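Looking after a living room: small jobs that save bigger ones

By Oriana Toledo
Household pages, Kerkside

Most of the wear in a living room comes from ordinary use. Chairs get dragged, cups get put down without a mat, sun falls on the same cushion every afternoon. Very little of this needs a tradesman. What follows is a set of jobs that can be done with things most people already have under the sink or in a drawer.

Creaking floorboards

Walk the room slowly in socks and mark each creak with a bit of masking tape. Do it in the evening when the house is quiet. A creak between two boards is usually wood rubbing on wood, and talcum powder worked into the gap with an old paintbrush will often silence it for a season. Brush off the extra and walk up and down on the spot to help it settle.

If the board moves when you stand on it, powder will not help. The nail has lifted or the joist below has shrunk away. Put a screw in beside the old nail, and check first for pipes and cables. In older houses the pipes often run just under the boards by the radiators, so keep well clear of that strip unless you have lifted a board and looked.

Scratches on wood furniture

A light scratch that has not gone through the finish can be hidden with wax. Use a wax crayon one shade darker than the wood, rub it across the scratch, leave it for a few minutes and buff along the grain with a soft cloth. A walnut kernel rubbed over the mark does the same job on darker timber, though it fades sooner.

Deep scratches need filler wax, the kind sold in small hard sticks. Warm the stick in your hand, press it in with a plastic card and scrape it level. Try it on the back of a leg before you start on the top.
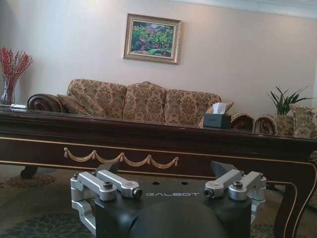
The living room.

White rings

A white ring is moisture trapped in the finish. Fresh ones sometimes go on their own within a day or two, so wait before doing anything. If the ring stays, lay a clean cotton tea towel over it and pass a warm, dry iron across the cloth for a few seconds at a time. Lift and look after each pass. Steam must be off.

Black rings are different. The water has gone through to the wood and the top will have to be stripped and bleached. Gearóid Mulcahy restored furniture for 30 years before he retired, and he told me he would always sooner put a lamp on a black ring than sand a veneer. Veneer is thin and there is no putting it back.

Candle wax on fabric

Let it go hard. A bag of frozen peas held against it speeds things up. Crack off what you can with the back of a spoon, then put brown paper over the rest and use a warm iron. Move to a clean bit of paper each time the wax comes through. Coloured candles may leave a stain after the wax has gone, and a little surgical spirit on a cotton bud will usually shift that. Test it on the underside of the cushion.

Do not use this method on velvet or on anything with a foam backing.

Sagging cushions

Foam cushions should be turned every week and swapped from side to side once a month. It is worth tying this to something you already do. I turn mine on Wednesday when I put the bins out.

If the cushions have already gone flat, unzip the cover and look at the foam. Foam that has only lost its shape at the edges can be wrapped in polyester wadding, which is sold by the metre. Cut one long piece, wrap it front to back and stitch it loosely to itself. Put the cushion inside a thin bin liner to slide it back into the cover, then pull the liner out. Foam that crumbles when you pinch it needs replacing.

Feather cushions want plumping from the sides, not punched in the middle. An hour out on the line on a dry day in August does more for them than any spray.

Felt pads

Stick-on felt pads come off because they are put on dirty feet. Turn the chair over, wipe each foot with methylated spirit, let it dry and rub it lightly with fine sandpaper. Then press the pad on and leave the chair upside down overnight. Screw-in or nail-in pads last longer on heavy pieces. Check all 4 feet while you have the chair over, as one missing pad is enough to mark a floor.

Grit gets caught in felt. Go over the pads with a stiff brush now and then, or they will scratch the boards they were meant to protect.

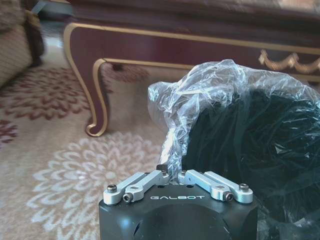
Same living room, another view.

Dust, and where it settles

Start high and finish low. Curtain rails first, then picture frames and shelves, then the furniture, then the skirting, then the floor. A slightly damp microfibre cloth holds dust where a dry duster tends to move it along. Lampshades are best done with a lint roller, or a clean dry paintbrush if they are pleated.

Radiators hold more than people think. Turn the heating off and let it cool, lay a damp towel on the floor underneath, and blow down through the fins with a hairdryer on its cool setting. The dust drops on to the towel. Do this before the heating goes on for the autumn and you will avoid the burnt smell on the first cold night.

Curtains that will not run

Metal tracks go stiff with dust and old polish. Take the curtains down, wipe the track with warm water and a drop of washing-up liquid, and dry it well. Rub a white candle stub along the runners' path. Furniture polish works too, sprayed on a cloth and kept well away from the wall. Avoid cooking oil, which goes sticky and will be worse in a month.

For wooden poles, a sheet of greaseproof paper rubbed along the top gives enough slip for the rings to move.

Rug corners

A curled corner will trip somebody sooner or later. Roll the rug the opposite way to the curl and leave it rolled for a day. If it comes back, dampen the underside of the corner, lay it flat with a cloth and some heavy books on top, and leave it until it is fully dry. Make sure the floor underneath is protected while you do it. A proper underlay cut 2 centimetres short of the edge all round will help to keep it flat.

What to keep in the drawer

Masking tape, wax crayons in light and dark oak, fine sandpaper, spare felt pads, a candle stub, talc, cotton buds, a plastic card, a small screwdriver with both kinds of tip and a pencil. An old biscuit tin holds the lot. Write the paint colour for the walls on the inside of the lid, along with the month you last used it, and you will not be standing in the shop trying to remember.

Readers' notes

A reader in Kerkside asks about cleaning a leather chair with milk. I would not. It leaves a film and the smell comes up in warm weather. Use a barely damp cloth, dry it off, and put on a leather cream twice a year.

Another asks how to stop a sofa sliding on a laminate floor. Rubber cups under the feet will hold it, but some rubber stains laminate over time, so put a thin piece of cork under each cup and lift them every few months to look.

Next month: sash windows, draughts and sticking doors.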